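Running the table task at the Drarlow robotics club

The Drarlow task is set again in September. Each group gets one arm, one gripper and 19 tries at picking up a named object. Set up the table first, then work through the steps in order.

Step 1. Spread the white cloth and lay out the objects, leaving space between them. Open the fingers fully before you move in. Start with the green block, as it is soft and forgives a poor angle.
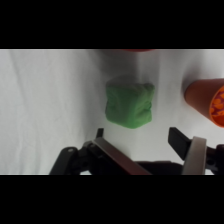
Fingers open, green block ahead, orange cup to the right.

Step 2. Bring the wrist round until the fingers point straight down. Lower slowly, then close. Stop as soon as the fingers meet the object and save the position in Wumbei under your group name.
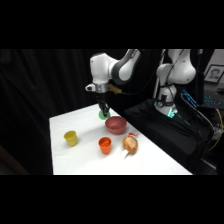

Gripper closed on the green piece, just above the cloth.

Step 3. Move on to the bowl. Line up over the rim, with one finger due to go inside and one outside. Check the height twice before lowering.

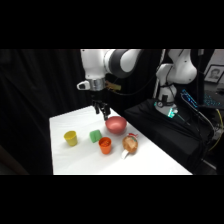

Written by the club lead, Drarlow Robotics Club
2022-04-27

Step 4. Write each try in the log, including the misses. Groups of 4 should swap driver after every 2 tries. Leave the bagged bread until last.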